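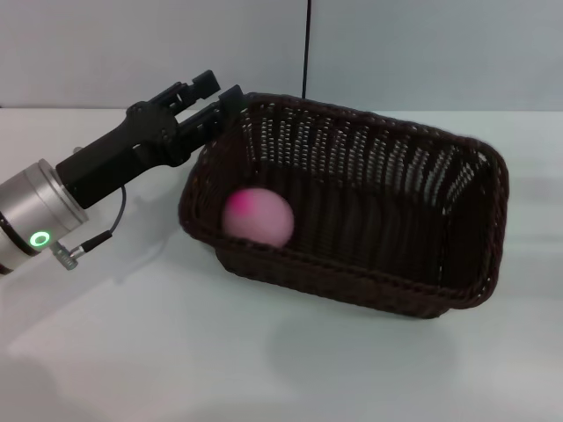
### 4.2 Preparation of the work surface and start-of-session checks

The rules in this section were drafted at the Lerkanau site and later adopted, with small changes, at Quansah. They apply to any tabletop task in which an arm places an object into a container or takes one out of it. The ball-and-basket task shown in Figure 2 served as the reference case throughout.

Operators were asked to clear the table of everything not named on the task sheet before power was applied to the arm. The container was then set down within reach of the open gripper, and its position was recorded. Cables had to be routed so that they did not cross the path of the fingers. A session could not begin until a second person had signed the sheet.

**Figure 2.** Reference task: two-finger gripper with fingers open at the near rim of a woven basket, with a pink ball inside.

The table itself received less attention in the first version of the rules. Where a surface is made up of more than one panel, the draft said only that it should be "level and clean." Reviewers at Endano found this wording too loose, and the current text treats joints and surface marks separately.

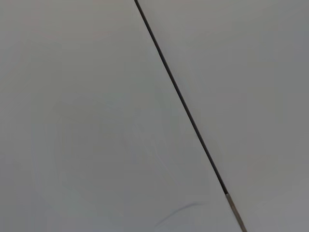
Marks that can be wiped away are to be removed before the first trial. Marks that remain are entered in the surface log, with a short note on their shape and position, and are not painted over or taped. Acheampong (Kwaku Acheampong, internal note, 26/10/2023) argued that tape adds an edge of its own and should be allowed only when the joint is open enough to catch a fingertip. This view was accepted.

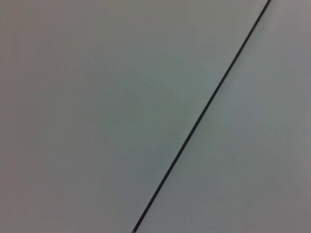 Joints are inspected by hand along their full length at the start of each session and again after every 15 trials. If a step can be felt, work stops until the panels have been leveled. The Orner checklist sets a longer interval – 1,000 trials – but it was written for single-piece tables and was not followed here. Revised sheets have been in use at both sites since November.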